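The earbuds had been missing since the train, and Eluned Phillips was not going to let a small thing like that spoil the first evening in the new flat. She loved the place already! She loved the daft round window and the smell of Xiaoyan's noodles, and most of all she loved the marble top, all swirls and smoke, like weather seen from a plane.

"It's Mendumow Bay," she said, leaning over it. "Look, there's the tide coming in. And that reddish bit is the cliffs at Skimer."

"It's where I'm putting the soy sauce," said Xiaoyan Jia, but she came and looked too.

They emptied coat pockets. They emptied the blue rucksack, the one that had been to Lindholm and back and still had sand in it, and out fell a comb, 18 bus tickets (Eluned kept them all, she was proud of them) and half a biscuit. Then Xiaoyan shook out a walking sock and something clicked.

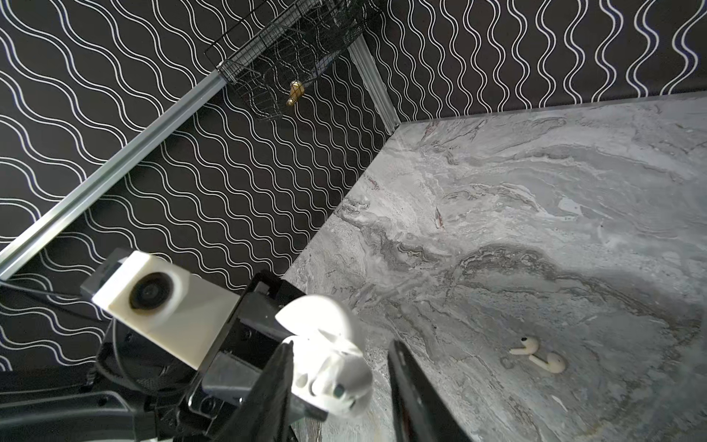
*The case open, and both earbuds down on the marble.*

"Both of them!" Eluned shouted, so loudly that the neighbour's dog joined in. "Two little boats, side by side in the bay!"

"Play the Vaneta song," said Xiaoyan.

So they took one each and stood with their heads nearly touching, because the best part came four minutes in, when the drums stopped and the whole choir went up like a flock of starlings, and neither of them wanted to miss it. The noodles boiled over. Eluned turned the volume up.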